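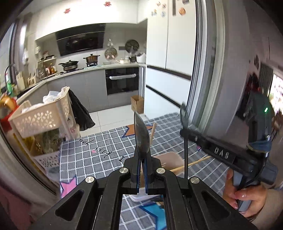 Braston发布Senon 2手机平台 支持双卡双待，首批机型明年7月上市

2018年12月18日，星期二

移动芯片及通信方案厂商Braston今天宣布推出Senon 2手机平台。面向中端智能手机。基带、应用处理器、射频前端打包供货，整机厂不用再分头找三家供应商谈。首批搭载机型明年7月上市，品牌Lenihan，型号暂定Taso。

先说外界问得最多的。传了几个月的“Braston要放弃自研基带”，不属实。Senon 2用的就是自研基带，团队还是原来的团队，办公室也没搬。上个月有科技博客贴出一份所谓内部路线图，公司当时没回应，现在统一说明：那份路线图是旧版，里面的代号大部分已经停用，发布时间也对不上。

“我们本来打算等到展会再讲。”Braston首席执行官Jacqueline Guillot说，“但客户每天都在问，供应链也在问，再拖下去大家就只能照着传闻排产了。所以提前。”

关于平台

Senon 2是上一代Senon平台的后续产品。上一代主要卖给运营商定制机，出货集中在东非和北欧，知道的人不多。这一代把重点放在公开市场。主要变化如下：

双卡双待，两张卡同时驻留4G网络，一张卡上网时另一张卡可以接高清语音电话，不再掉回3G。上一代做不到，投诉也最多。

射频前端重新设计。同一块主板覆盖更多频段，整机厂做不同地区版本时改动更小。以前一款手机常常要出好几个硬件版本，渠道商备货头疼，消费者买到水货也头疼，信号有时有有时没有。

待机功耗下降。实验室环境下，装两张卡、不开屏，整机待机时间比上一代延长28小时。测试用的是公司参考机，实际数字以各品牌整机为准，电池大小、系统后台、当地网络都有影响。

充电和指纹识别方案开放。不再捆绑指定供应商，整机厂可自行选型，Braston提供驱动和调试支持。

系统更新。公司承诺为平台提供连续2年的安全补丁，底层驱动按季度交付。至于补丁什么时候推送到用户手机上，由手机品牌决定，这一点公司没办法替品牌做承诺。

不支持5G。这个问题也请媒体朋友不要再猜了。5G平台在做，不在这次发布范围内，时间表另行公布。

关于Taso

Taso是Lenihan今年决定重返中端市场之后立项的第一款手机，也是Senon 2的首发机型。外观、颜色、摄像头规格、售价今天都不公布，由Lenihan在自己的发布会上讲。目前可以确认的只有几项：双卡、保留3.5毫米耳机孔、支持存储卡扩展，存储卡单独占一个卡槽，不跟第二张SIM卡抢位置。

Lenihan产品总监Mohammed-Awal Aidoo表示，选Senon 2主要看的是双卡。“我们的用户里面很多人一张卡打电话，一张卡买流量包，每个月换来换去。在阿克拉是这样，在内罗毕也是这样。他们不太关心跑分。电话打不进来，他们第二天就去店里找你。”

他还提到耳机孔。“讨论了很久，留下来了。内部有人不高兴，就这样吧。”

网上流传的几张Taso“真机谍照”，Lenihan方面称不予置评。Braston也不评论。

测试情况

Senon 2从今年7月开始外场测试，先后投入400台工程机，在不同运营商网络下跑语音切换、漫游、弱信号和高速移动场景。高铁、地下停车场、电梯、渡轮都跑过。测试由网络工程主管Akinyi Kinyua负责。

“最难的不是速度，是两张卡来自两家运营商，信号又都很差的时候，手机到底先顾哪一张。”Kinyua说，“早期版本会来回抢，一抢电就掉得很快，机身发烫。调度算法改了好几轮，九月那一版才算稳定下来。”

她表示目前仍有遗留问题，主要是个别老基站下VoLTE注册偏慢，重启后第一次拨号需要多等几秒。修复已经合入下一版固件，量产前会会更新。另有一个漫游状态下短信时间显示错误的问题，已定位，不影响收发。

认证方面，欧洲部分已完成，其余地区陆续进行。没有拿到认证的地区不会提前供货，请渠道伙伴不要接受预定。

开发者与整机厂支持

参考设计、原理图、驱动源码包从今天起向签约客户开放，登录原有客户门户即可下载，账号不变。密码过期的请走自助找回，客服这周电话很多，可能打不通。

开发板首批200套，先到先得，每家公司限申请一套。老客户不优先。申请时请填写项目用途和预计量产时间，只写“评估”两个字的会被退回来补充。

软件平台负责人Embla Grønli介绍，这次文档重新写过，不是在上一版基础上改改数字。“上一代文档被骂得很惨，我们都看到了，论坛上的帖子我基本都读过。寄存器表有错，示例代码编译不过，有一章甚至是空的。这次每段示例代码都跟着固件一起自动编译，编译不过就不发布。”

Grønli同时确认，引导程序是否允许解锁由整机品牌自行决定，平台层面不做限制。第三方系统开发者可以申请基础驱动包，基带固件除外，基带固件只提供二进制文件，这一条没有商量余地，涉及各国监管要求。

中文文档随英文版同步发布，法文版稍晚。目前中文版第六章仍有部分图表未翻译，先看英文。

供货与价格

Senon 2平台已进入小批量生产，明年第二季度起大批量供货。芯片单价不对外公布，按采购量阶梯报价，请联系所在区域销售。此前有渠道商自行对外报价，与公司无关，已去函要求撤回。

产能方面，供应链副总裁Aqeel Bugti表示目前能满足已签订单。“存储颗粒今年价格波动大，大家都知道。我们锁了一部分量，够首批客户用。后面再来的客户，交期要谈，不敢现在就拍胸脯。”

他补充说，上一代Senon继续生产，不停产，已有项目不受影响。备件和售后按原合同执行。正在用上一代平台做运营商定制机的客户，不需要为了这次发布改计划。想转到新平台的，主板要重新布线，引脚不兼容，请预留时间，别指望直接换芯片。

几点说明

一、本次发布不涉及平板和笔记本产品线。

二、不涉及手表。传闻中的手表芯片，公司没有可以公布的信息。

三、“Senon 2 Pro”这个名字不是公司产品，网上出现的相关规格表来源不明。请不要引用。

四、待机数据为实验室结果，引用时请注明测试条件。

五、本稿中文、英文、法文同时发出，内容如有出入，以英文为准。

关于Braston

Braston设计移动通信芯片和整机参考方案，客户包括手机品牌、运营商及工业终端厂商。公司自行开发基带与射频产品，生产由代工伙伴完成。

关于Lenihan

Lenihan是手机及配件品牌，产品通过运营商门店、连锁零售和网上渠道销售。Taso发布会时间地点另行通知，媒体报名还没开始，请不要提前发邮件占位，系统不认。

媒体联络

Braston企业传播部。采访请求请通过官网新闻中心表单提交，写明媒体名称、截稿时间和想采访的人。本周采访已排满，Grønli和Kinyua下周起可接受电话采访，Guillot年内不再安排单独采访。产品图片及标识素材请在新闻中心下载，高清版本晚些时候补传。

（完）

更正：较早前发出的版本将“射频前端”误写为“射频前段”，已改。已转载的媒体麻烦更新一下，谢谢。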